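双臂装袋演示:Weltlow 开放日参观汇报 讲稿备注

场合:Cartwright 技术例会
日期:2023年10月23日
放映注意:第四页有备用视频,会场网络不稳就跳过,直接讲第五页。

第一页 标题页

不念标题。先交代范围:今天讲的是六月在 Alville 看的一次开放日演示,对象是一套桌面双臂工作站,任务是把散放的小件装进纸袋。导航、移动底盘、语音交互都不讲,那天另有展位,我没有看全。

交代信息来源。演示是现场看的,参数来自演示方口头介绍和发的单页说明,没有第三方测试。凡是我自己用秒表或者目测得到的数,讲到的时候会说明。

术语统一:下面说“左臂”“右臂”,一律以工作站自身朝向为准,不以观众朝向为准。上次内部讨论有一半时间花在这件事上。

第二页 任务定义

任务分四段:取袋、开口、放入、提起。演示方把四段连成一个长序列,中间不设人工确认。每一段单独拿出来都有成熟做法,连起来以后误差会逐段累积。袋子放偏一点,开口时手指就要多找一次位置;开口不够大,放入阶段物品就会碰到袋沿。

纸袋属于半刚性物体。袋身有折痕,受力后沿折痕变形;提手是纸绳,受力后形状基本不可预测。所以这个任务的建模难点有两个,一个在袋口,一个在提手。很多类似演示直接绕开提手,用吸盘或者托底的方式移动纸袋。Weltlow 这套选择了夹提手。

这里停一下,问听众有没有做过软绳类抓取。有的话后面第三页可以讲快一点。

第三页 提手抓取

讲末端。用的是平行二指夹爪,黑色手指,没有换专用工具。夹提手时两指对夹纸绳,绳子在夹点以上弯成一个大环。环的形状由绳子本身的扭转决定,夹点移动几毫米,环的朝向就可能整个变掉。另一只手臂如果要接手,目标点就得重新算。

腕部视角在这一段作用最大。头部视角离得远,纸绳和牛皮纸袋颜色接近,背景又是浅色台面,绳子在图像里只占很细的一条。腕部视角里绳子粗得多,手指和绳子的相对位置能直接看出来。代价是视野小,手指本身还挡掉一大块。 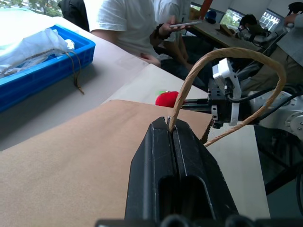 台下有人插问:既然提手这么难夹,为什么不把纸袋固定在治具里,只让机械臂做放入这一步,节拍还能快一截?演示方的回答是可以,他们给产线客户报方案时也会这么报,但开放日展示的是无治具条件下的策略能力,两者的评价标准不同。提问的人又追了一句,说产线只看节拍。演示方没有再展开。

我的看法放在这里讲,不放到结论页。治具方案和无治具方案不应该用同一个节拍表比较。袋型固定、来料方向固定,就上治具,没有讨论余地。袋型每周都换,治具的更换和校准时间要算进去,算完以后差距会缩小,缩小到什么程度取决于换型频率。我们自己的包装线换型频率各位比我清楚。

补充一点:双臂之间的最小间距。两只夹爪同时靠近提手时,间距很小,留给避碰的余量有限。说明页上写的是软件限位加关节力矩监测,没有写具体阈值。我问过,对方说阈值随任务调整,没有给数。

第四页 视频(备用)

如果放视频,全程静音,不做旁白。放完只说一句:视频为一倍速。
如果不放,直接翻页。

第五页 工作台布置

台面是浅色平板,物料放在蓝色塑料分格托盘里。托盘这个选择值得说。小件直立在格子里,姿态被格子约束,抓取前的位姿估计就简单很多。把同样的物品倒在台面上,难度是另一档。演示方没有回避这个问题,介绍时明确说了托盘属于任务前提的一部分。

现场的物品种类跨度不小。饮料罐是刚性圆柱,毛绒玩具是可压缩的软体,表面纹理也完全不同。刚性件怕打滑和磕碰,软体件怕夹持点偏,夹到绒毛表层会以为夹住了,实际上受力不够。两类物品用同一副手指,夹持力只能靠策略自己分辨。

下一张图停留三十秒左右,让后排看清左右臂的分工:右臂夹着绿色毛绒玩具,左臂的手指朝向纸袋,略微张开。 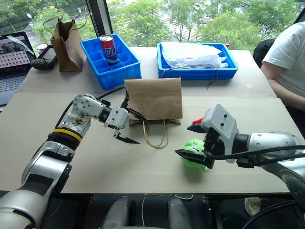 覃砚秋

接着讲分工。按说明页的描述,左右臂没有固定的主从关系,由策略根据物品位置和袋口状态输出两臂的联合动作。实际观看下来,多数轮次里是一臂处理袋子,一臂处理物品,角色在一轮之内很少互换。这是目测印象,没有逐帧统计。

袋口状态是这一页的重点。袋子立在台面上,袋口闭合时,从上方看只有一条线。开口动作需要手指插到两层纸之间,深度方向的误差容忍度很低。我看到的失败大多数发生在这里:手指从袋口外侧滑过去,袋子被推着平移,或者直接推倒。推倒以后系统有时会尝试扶正,有时停在原地等人处理。什么条件下触发扶正,演示方解释为训练数据里有相应片段,没有显式规则。

这一点对我们有影响。没有显式规则,意味着异常处理的覆盖范围没办法从代码里读出来,只能靠测试去摸。验收条款要怎么写,建议法务和测试提前碰一次。

第六页 数据与控制

训练数据:演示方称采集了超过2000条遥操作示范,包含失败后恢复的片段。恢复片段占多大比例没有说。

控制软件用的是 Zeltix,负责动作下发、同步和日志。策略一次输出一段动作,然后在执行过程中重新推理。从观测到新动作生效,说明页标的是700毫秒。这个数对静态台面够用,对传送带不够用。如果有人问能不能直接搬到我们的动态分拣工位,回答是不能,至少这个版本不能。

日志格式我要了一份样例,关节角、夹爪开度、各路图像时间戳都有,没有力的原始数据。需要力数据做事后分析的话,要另外谈接口。

时间戳的对齐方式也问了,硬件触发还是软件对齐,对方答软件对齐。腕部和头部图像之间的偏差没有公布。慢速动作下影响不大,夹绳子的那一段会不会受影响,我没有依据,只列为待查。

第七页 现场计数

念数之前先说口径。统计的是我在展位旁边连续看的那段时间,一轮从夹爪离开初始位开始,到袋子被提起或者人工介入为止。物品掉在袋外、之后自行捡回的,算成功。

总轮数81,人工介入11。介入原因里袋口阶段最多,其次是提手滑脱,放入阶段最少。这个分布和第五页讲的一致。

局限:
样本来自一个下午,光照变化不大。窗户在工作台旁边,下午后半段有一点阴影移动,没有看出和失败之间的关系。
袋型只有一种,牛皮纸平底袋。
复位由人做,每轮开始前袋子的初始位置有人为偏差,偏差范围没有记录。
观众有时站得离台面很近,头部视角里会进人,演示方说训练数据里也有人,不做处理。

有人要表格原件,会后发。

第八页 和我们现有工位的对照

只讲能对上的部分。

台面尺寸:我们的工位更窄,两臂同时伸展会碰到立柱,需要重新做可达性分析。
末端:现有夹爪行程够,手指偏宽,夹纸绳可能要换窄指。换指以后力传感要重新标定。
相机:头部视角可以沿用现有支架,腕部没有安装位。线缆走向要重新考虑,演示工作站的线缆是外露的,从腕部绕出来,展示没有问题,长期运行我不放心,弯折寿命要单独测。
托盘:我们有分格托盘,格子尺寸不同,可以直接试。
安全:开放日现场没有围栏,靠限速和急停。我们的厂区规范不允许这样运行,加围栏或者区域扫描都会占地方。

不讲价格。报价单还没有到,口头区间没有参考意义,有人问就说等书面报价。

第九页 建议动作

第一,用现有单臂工位先复现提手抓取这一段,不做双臂。目的是拿到窄指和宽指的对比数据,周期两周,不需要采购。

第二,向 Weltlow 申请一次带样品的测试,样品用我们自己的三种袋型,其中至少一种带覆膜。覆膜袋反光,对图像的影响和牛皮纸不同,开放日的结果不能外推。

第三,请测试组起草一份袋口阶段的失败分类表。类别不要多,够现场人员边看边勾就行。

这一页不展开讨论,收意见走邮件。

备用问答

问到断电后手臂会不会下坠:说明页写各关节带抱闸,现场没有演示断电。

问到换一种纸袋需要多少新数据:演示方答“视情况”,没有给出数字,照实转述。

问到能不能装两件以上:能,看到过连续放入两件的轮次,第二件放入时袋口已经是打开状态,难度低于第一件。

问到噪声:展位环境嘈杂,没有测。

问到 Zeltix 的授权方式:按工作站计,是否含升级待书面确认。

收尾:把第七页重新翻出来停在屏幕上,方便对着数字提问。设备借用单在门口签,翻页笔还给会务。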